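**Ticket: Greifer »Matei« verliert Kleiderbügel beim Anheben**
Status: offen, in Arbeit
Gemeldet von: Viorica Filip
Mitleserin: Aurelia Bogdan

Liebe Aurelia, entschuldige, dass es wieder länger wird, aber ich möchte alles beisammenhaben, bevor du abends in die Werkstatt kommst. Seit dem Umbau im Februar schließt Matei zwar sauber, aber beim Anheben dreht sich der Bügel gern mal aus den Backen und landet wieder auf dem Tisch. Von 8 Versuchen heute sind 4 so ausgegangen, und das ist mir einfach zu viel!
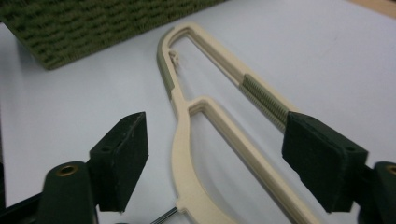

Mein erster Verdacht war ja das Servo, weil es bei der alten Bastik-Platine immer so gezittert hat. Die Stromaufnahme sieht aber ruhig aus, und im Protokoll steht beim Schließen jedes Mal nahezu derselbe Endwert, 2.830. Inzwischen glaube ich eher an die Stelle, an der wir zupacken: Auf dem Arm sitzt dieser grüne Streifen mit den feinen Querrillen, und wenn das eine Schaumstoffpolster dort anliegt und das andere gegenüber auf glattem Kunststoff, dann greifen die zwei Seiten vermutlich ganz verschieden gut. Dazu kommt der Metallhaken, der den Schwerpunkt verschiebt (den hatte ich in der Rechnung glatt vergessen, du darfst gern schimpfen).

### Bisher probiert

1. Schließkraft in Colten um eine Stufe erhöht. Etwas besser, dafür biegen sich die Streben sichtbar durch, also wieder zurückgestellt.
2. Polster mit Spiritus abgerieben und gut trocknen lassen. Kein Unterschied im Protokoll.
3. Greifpunkt in Richtung Haken verlegt, dorthin, wo der Rahmen breiter wird. Der Bügel blieb länger waagerecht, kippte dann aber doch.

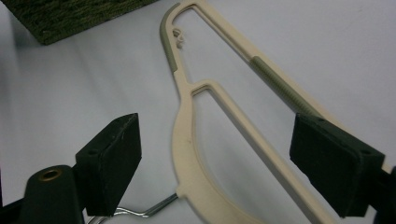

### Nächste Schritte

- Timano-Schaum in der weicheren Sorte zuschneiden und beide Polster tauschen, damit wir nicht Alt gegen Neu vergleichen.
- Langsamer anheben, erst einmal mit halber Geschwindigkeit.
- Aurelia: Könntest du bitte nachsehen, ob die Finger noch parallel stehen? Du hast dafür das bessere Auge und vor allem die bessere Lehre.

Ich lasse das Ticket offen und trage die neuen Werte nach, sobald der Schaum drauf ist. Tee steht wie immer neben dem Drucker.

Viorica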